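Visit report: Utier test rooms, Bundville
September 30, 2019

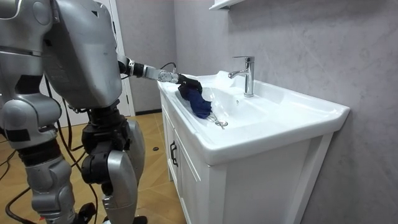 Humanoid at the bathroom vanity, gripper on a cloth in the basin.

Faith Nyanda and I went to Bundville to see how Utier writes its rules for humanoids in home-like rooms. Our host was Ye-rin Hwang, who runs the test rooms. We got there at 9 and had to read the house rules and sign them before going in. They fit on 2 pages and have 18 points.

Most of the morning was spent on the bathroom, a gray-walled room with a white vanity and a chrome faucet. The main points that apply there:

Nobody enters while the robot has power to its arms. The operator says "arms live" and waits for an answer.
Wiping is done at a set force limit, written on the door sheet. Changing it takes two signatures.
The water supply is shut off before any sink task unless the plan calls for water.
Cables on the floor are walked and checked before each run.

Faraji Urio asked about the last one, as cables were lying on the floor by the robot's feet. Ms. Hwang said that the rule covers damage and snagging but sets no minimum distance from the feet. She would like one. Our own draft at Grulov has the same gap.

Every stop is logged, including the ones an operator makes out of caution. The log has nearly 500 entries and is reviewed every 20 working days. We were allowed to read a few pages. The entries were short, and several had no cause filled in.

Lunch was sandwiches in the hallway. Ms. Hwang will send the door sheet template in a week or so, and Faith will compare it with ours.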